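Grostia Community Help > Cleaning & Laundry

Utility sink drains, but very slowly. What am I missing?
Posted by damp_basement_90

The house came with a deep metal utility sink in the basement, and I've grown fond of it the way you grow fond of a dog that bites. It used to drain fine. Since June it takes long enough that I can go upstairs, make a sandwich, eat the sandwich and come back to find my mop water still sitting there thinking about it.

I've done boiling water twice, baking soda and vinegar (fun, useless) and a bottle of gel from the grocery store. The washing machine empties into the same line and now the sink fills up on every spin cycle. It has not gone over the edge yet, but I've started standing next to it.

Do I call someone, or is there one more thing to try? The last plumber wanted 200 just to look at it.

3,602 views

pipewrench_lullaby
Posted 09/08/2020

Stop with the gel. If it didn't work the first time, all you have now is a clog plus a trap full of something you don't want on your hands. Run plenty of cold water through, wait a day, and wear gloves and eye protection anyway.

Your washer is the clue. Lint goes out with the water and meets thirteen years of soap in the pipe, and the two of them settle down together. Vinegar isn't going to break that up. 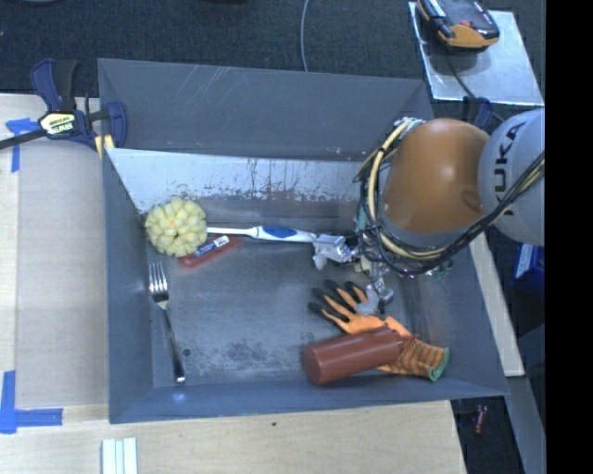
What I'd do, in order

Put a bucket under the trap and take the trap off. Clean it out in a different sink - everyone forgets this once.

If the trap was clear, feed a hand snake into the wall. Go slow and keep cranking when it gets stiff. Mine is a Jetbridge and it's fine, any of them are fine.

Put it back together, run hot water and check the joints with a dry paper towel.

Then get a mesh lint catcher for the washer hose and change it when it looks disgusting.

futov_fan
Same thing happened to me and it was the vent. Check the vent.

Mrs_Pickering_St
I rent so I just called the landlord. He came over and poured in vinegar. It's still slow, but he seemed pleased with himself.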